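25/06/2021

Finish trials, hardwax oil, second round. Carrying on from the sheet pinned up by the spray booth door.

Sekell samples sanded to 180 and wiped down with mineral spirits. Two coats on the ash, one on the cherry. The cherry went blotchy near the knot again, same as the last batch. Going to try a thin seal coat first and see if that evens it out. If not, Illia Lysenko has half a can of the Strebel left and I'll take some of that.

Ash is fine. Slight drag on the second coat when I buffed too early. Next time leave it 19 minutes before the pad goes on, the can says less but our shop runs cool in the mornings.

Water test on the old October boards: left a wet glass on each overnight. Jendero board has a faint ring, gone after a rub with the gray pad. Sarkier board no ring, but it feels tacky under the thumb and I don't like it for a top surface. Might still do for drawer sides and backs.

Cost so far on this round is 1,483, most of it the cherry. Don't order more until the blotching is sorted.

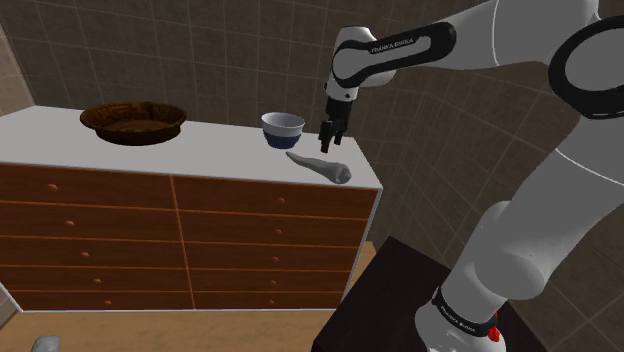 Long wooden dresser, right end under the gripper.

For the dresser tops I'm leaning toward the Sekell, three thin coats, light scuff between the second and third. Edges need an extra wipe - end grain drank it up on every sample.

To do: relabel the offcuts, new pads, ask Illia which can he opened first. Rags go in the water bucket, not the bin.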